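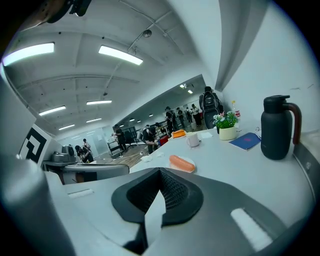

Breakfast hours change at the Skerholm building

Starting in July, the ground floor dining room at Skerholm will open for breakfast at 6:30 a.m., half an hour earlier than now. Hot food will be served until 9:15. Coffee, tea, fruit and bread stay out until 10.

The earlier start was the most common request in the spring meal survey, which went to everyone with a building badge. We received 200 replies. Many came from people on the early shift at the Irkasier warehouse, who have been buying food on the road because the line did not open in time for their shuttle. The shuttle schedule is not changing. It still leaves the north door at 7:10.

Tefera, which has run the kitchen since the renovation, will keep the contract for another year. The menu will look much the same, with eggs, oatmeal, potatoes and sausage on most mornings. Pancakes move to the second and fourth weeks of the month. A meatless sausage will be offered every day in place of the bean patties, which were often left over at closing. Ingredient cards will be posted at the start of the line and also on the wall by the toaster, where there is more room to stop and read.

Prices for single items stay the same. The ten-meal card is being dropped and replaced by a balance on your badge. Unused meals on old cards can be moved over at the register through the end of August. If your card is worn and will not scan, call the front desk at extension 2169 and have the number on the back ready.

Seating is still limited to 100 in the main room. The side room with the long tables will open at 7 a.m. for overflow and close at 9 so it can be set up for lunch. Groups that have been using it for morning meetings should book one of the rooms on the second floor.

Please return plates and silverware to the rack by the kitchen door. A second rack is going in near the elevators for people who take breakfast upstairs. Paper containers are available, but they cost extra.

The Zirnura building has no hot breakfast for now. Its coffee bar will keep its present hours.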